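We're looking for people who sew, mend, or want to learn! The Undelow Mending Room opens its second season this fall, and we need a bigger crew at the long tables in Drerkthorpe. If you've ever saved a favorite shirt by turning the collar, or you own a needle and a lot of good intentions, please read on.

*Posted Friday, August 30, 2024*

## What the Mending Room does

People bring in clothes they still like and can't wear. We fix what we can with them sitting next to us, so they go home knowing a bit more than when they came. Between opening day and the end of May we logged 2,505 repairs, mostly hems, seams, zippers and waistbands (so many waistbands). This season we'd love to reach 3,000, and the waiting list at our Mavham pickup point says the work is there.

## Who we want to hear from

**Table menders (4 places, paid hourly).** You can run a domestic sewing machine, unpick a seam without chewing up the fabric, and talk a nervous beginner through a backstitch. No diploma needed. We care a lot more about whether you can look at a garment and say kindly, "this one will hold another few years" or "this one won't."

**Learning menders (3 places, unpaid, free training).** You don't have to know anything yet. You'll start on buttons and hems and move on when you feel ready. One of last season's learners now does all our invisible darning, and she is a marvel at it.

**Home testers.** Try our draft instruction sheets on your own clothes at home and tell us where you got stuck. Any age over sixteen, any skill level. We especially want left-handed testers! Our sheets were all written by right-handers and it shows.

## Hours and practical things

- Evening sessions run three hours, with a tea break in the middle that tends to grow.
- Table menders work two sessions a week. Learners come to one.
- Machines, thread, needles and elastic are supplied. Bring your own scissors if you're fussy about scissors.
- The room is on the ground floor, with step-free access from the parking lot side.
- Bus fares are refunded for everybody, testers included.

## What home testers start with

The first sheet covers replacing tired elastic in pull-on pants. Pick a pair you wear a lot, lay them flat on a table or bed, and look over the waistband and seams before you cut a single stitch.
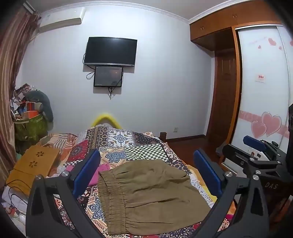
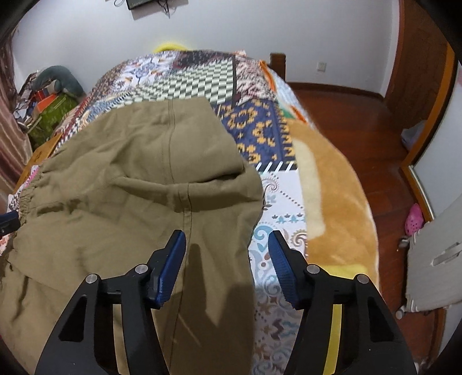 Khaki trousers with a gathered elastic waist, laid out on a bed.

## How to apply

1. Pick up a form at the Mending Room or the Mavham pickup point, or write us a plain letter. Either is fine.
2. Tell us which role you'd like and which evenings you can do.
3. Table menders: bring one thing you've mended to your chat with us. It can be ugly, we'd just like to hear how you went about it.
4. Testers: let us know if you sew by hand, by machine or both, and we'll mail the first sheet along with a length of elastic.

We read forms as they come in and will keep going until the places are filled. If you applied last season and we had no room, please try again. We kept your form, but your evenings may have changed.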